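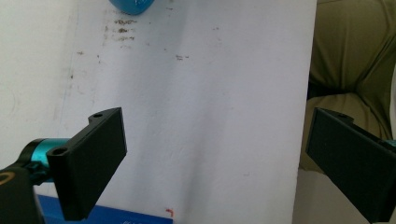

Frequently asked questions about looking after big paper

Fliltstead Paper Room, last updated 23 October 2023

We get a lot of the same questions across the counter and in the inbox, and Carla and I are both talkers, so we thought it might be kinder to everyone if we wrote the answers down. If yours isn't covered, do write or pop in. We like being asked. Ghada Karam

What do you mean by big paper?

Anything too large to go through a home printer, really. Drawing sheets, lining paper, posters, dressmaking patterns, maps, the lovely heavy sheets people buy for watercolour and then are too frightened to use. The larger a sheet gets, the more ways there are for it to come to grief, and most of what follows is about putting that right, or at least making it look a bit less sorry for itself.

My sheet has a crease running across it. Is it ruined?

Almost certainly not! A soft bend, the sort you get when a sheet has flopped over the edge of a table, will often relax with weight and patience. Lay the sheet face up on a clean, hard surface, put a piece of blotting paper over it, then a board bigger than the sheet, then whatever heavy books you own. Leave it for 2 days before you peek, and if it's still lifting, give it longer.

A sharp crease is another matter. Once the fibres have been properly folded you can flatten the sheet so that it lies well and takes a frame nicely, but you'll probably still find the line when the light comes from one side. I have a favourite drawing at home with a line clean through the sky and I've grown quite fond of it.

Can I iron it?

People do, and we won't tell you off. For plain paper with nothing on it, use the lowest setting with no steam, put a cotton tea towel between the iron and the paper, and keep the iron moving. Try a corner first. Please don't iron anything with crayon, wax, pastel or printer toner on it, and please don't iron anything your grandmother made. Bring that in to us and have a cup of tea while we look at it.

There are grey smudges and little marks all over my white paper. What takes them off?

It depends on what they are, and the safest thing is to begin with the gentlest method and stop as soon as you're happy. Brush the sheet first with a wide, soft, dry brush, working from the middle outwards, and take the loose dirt right off the edge. So many smudges are made by rubbing grit in with an eraser before the grit has been brushed away.

After that, try a soft white vinyl eraser or a kneaded one. Small circles, light hand, and brush away the crumbs as you go. Graphite and ordinary fingerprints will usually lift, or lift enough. Ink, rust spots and tea won't, and scrubbing at them only roughs up the surface so that it catches more dirt later on. If the sheet is blank and the marks bother you, turn it over. I'm quite serious, the back is often perfect.

Is a marked sheet still worth keeping?

Oh, yes. We keep a drawer of them here, and it's the drawer people head for. A sheet that already has a few marks on it is a wonderful thing for anyone who freezes in front of clean paper, and it's just as good as a new one for:

Tracing off pattern pieces
Practising big lettering
Interleaving prints (if it's clean on one side)
Covering the table at glue time
Wrapping parcels, with a bit of string

We sell the drawer sheets by the bundle, 16 to a bundle, rolled. Ask at the counter and Carla will dig them out for you.

How should I store sheets at home if I haven't got a plan chest?

Hardly anyone has a plan chest, so don't fret. Flat is best, and under the bed is a perfectly respectable place. Put the sheets between two pieces of stiff card cut a little larger than the paper all round, tie it up with cotton tape, and slide the lot into a pillowcase or an old sheet to keep the dust off. Keep it away from outside walls if your place is damp.

If it has to be rolled, roll it around a wide tube, with a layer of tissue outside. Rubber bands leave a nasty brown line as they age, so use a strip of paper and a dab of tape that touches only the strip.

How do I pick up a large sheet without denting it?

Those small half-moon dents come from lifting by one corner, and they're dreadfully hard to get out. Use both hands, hold the sheet at opposite corners on the diagonal, and let it sag into a gentle curve between them. It feels silly until you've done it a few times. Clean, dry hands are fine. For heavy papers, 300 gsm and up, you can hold two edges instead, as the sheet has enough body to carry itself.

Why has my white paper gone a bit cream?

Light and age, mostly, and what the paper was made from. Cheap wood pulp turns quickly in a sunny window and cotton rag is much slower about it. Some papers are slightly off-white from the day they're made, too, and look bright only until you put them next to copier paper. We keep both the Boiko and the Kasdale sample books on the bench so you can compare them by the window before you buy.

Do you run classes?

We do! Carla Zoubi teaches Mending and Flattening in the back room, with 6 places each time, and all materials are included. Bring one sheet you don't mind experimenting on and one you'd like to see improved. The October sessions are full, but we keep a waiting list and people do drop out when colds are going around.

Can I post something to you?

Yes, to the Demcombe address on our contact page. Roll it, please, and never fold it, and put your phone number inside the tube as well as on the outside. We'll ring you when it arrives, and we won't start on anything until we've had a chat about it.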